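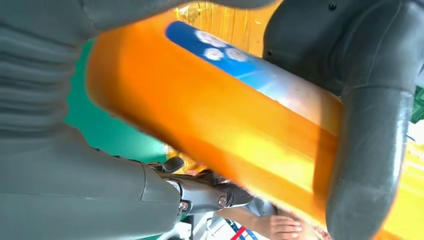

Erlinda Sarmiento wrote in that the old version of this section had her publish a house before the lot lines were in, and could we please put the map step first. Done. Map step is first now.

Section 4. Adding a property listing in Skedley
Last changed 12/4/23

You need: an agent login, the signed listing agreement as a PDF, the parcel number from the county. No parcel number, stop and get it. Street address alone won't do for rural lots, half of them have a mailbox on a different road.

4.1 Place the property on the map

1. Log in. Office accounts land on the Dashboard, agent accounts land on My Listings. Either is fine.
2. Click New Listing. Pick the type: House, Condo, Land, Multi-unit, Commercial.
3. Enter the parcel number with the dashes. Press Find.
4. Lot outline shows up in blue. Check it against the plat. If the outline is wrong, drag the corners, then press Save Outline. Not Save. Save just saves the page and drops your outline.
5. Set the town from the pull-down. Lots that touch Pernero Lake go under Pernero even when the tax bill says otherwise, buyers search by the lake.

Note: waterfront is its own check box. Water view is a different one. Do not tick both to get in more searches, the office will take one off and you'll get an email.

4.2 Fill in the basics

1. Price. Numbers only, no dollar sign.
2. Living area. Heated space only. A cottage with 1,049 square feet inside and a screened porch goes in as 1049, porch goes in Other Space. Leave the comma out, the box reads it as a decimal and you get a one foot house.
3. Bedrooms. A room with no closet can still be a bedroom here but check the septic permit. Permit says 2, listing says 2.
4. Year built. If unknown, put the year off the assessor card and tick Estimated.
5. Heat, water, sewer. All three required. "Other" needs a few words in the box next to it.

CAUTION: changing the type (House to Multi-unit and so on) after this point wipes out everything in 4.2. It does not ask first.
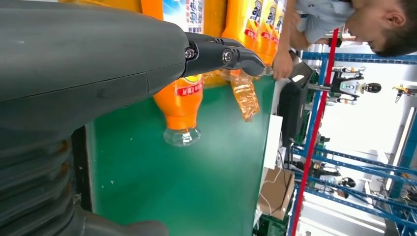

Can I list a house with two parcels under one price? You can, but add both parcel numbers before you draw or fix the outline. Put the one with the house on it first, then click Add Parcel and enter the second. Taxes get added together on there own.

4.3 Write the description

1. Click the Description tab. Public text goes in the top box, agent-only text in the bottom box. Mix these up and the lockbox code is on the open web. Check twice.
2. Keep it plain. Town, road type, distance to the village, what's new, what isn't.
3. No school ratings. No "perfect for families" or anything like it, fair housing applies to listings same as ads.
4. Press Preview. Read it on a phone width too, the first two lines are all most people see.

Seasonal roads: say so in the public text. If the town stops plowing, say that. Nosipho Mnguni keeps the list of them at the front office and it gets redone every October.

4.4 Set showings

1. Open the Showings tab. Default hours are 9 to 5.
2. Choose Go and Show, Call First, or Owner Present.
3. Tenant in place? Turn on Notice Needed and enter the hours in the lease.
4. Block out any dates the owner gave you.
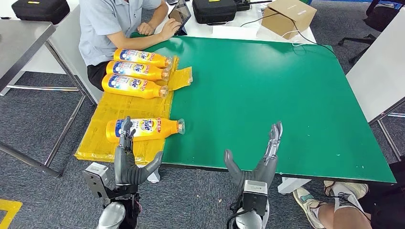
5. Add the Casusard lockbox number if there is one. Leave blank if not, don't type "none", it tries to look it up.
6. Press Save.

Note: blocked dates do not carry over when a listing is renewed. Enter them agian.

4.5 Publish

1. Upload the signed agreement under Documents. Publish stays gray until it's in.
2. Check that the price matches the agreement to the dollar.
3. Press Publish. Status goes to Pending Review, then Live.
4. Look at the public page once it's live. Map pin, price, town.

Listings also feed to Zervas overnight. Edits made after the feed runs show up on the Zervas side the next morning, don't send them in twice or you'll have a duplicate and only the office can pull it.

To take a listing down use Withdraw. Delete is for drafts. Price changes are in section 5.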